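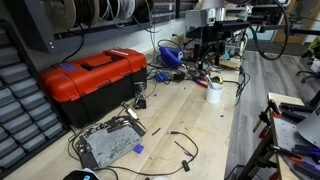 Posted in Workshop Storage by the Tristside workshop desk
Filed Thursday, 3 comments

Resby wall rail for wire and cord

I do small electrical repairs at home, mostly lamps and old radios, and for years my wire lived in a drawer. Every job started with untangling. I had seen wire reels hung over a bench in other people's shops and wanted the same, so in March I bought the Resby rail, the 48-inch version, and I've used it most days since.

It comes as two end brackets, a steel rod and a bag of screws. The instructions are one sheet and they are fine. What they leave out is that the screws are too short for drywall over studs. I threw them away and used longer ones from Menon, my local hardware store. Mounting took one evening, most of it spent finding the second stud.

The rod lifts out from the left side only. If your bench is in a corner with the wall on that side, as mine was at first, you can't change a reel without taking the bracket down. I moved the whole thing over and patched the holes.

Reels turn freely, a little too freely with thin wire. A full 100-foot reel of 22 gauge will keep spinning after you pull and drop a loop on the bench. A felt washer on each side fixed it. Heavier lamp cord behaves well.

The finish has held up. There is one scratch where I dragged the rod out in a hurry. The end caps are soft plastic and one has already split – Resby mailed me a replacement after two emails.

I also looked at the Cemmont rail, which costs less and has a rod you can remove from either end. The brackets flexed when I leaned on them in the store, and I didn't like the idea of that over my head with solder on the iron.

Would I buy the Resby again? Yes, with my own screws. The shorter one would be enough for most people who only keep a few colors of hookup wire. Check which side your wall is on before you drill.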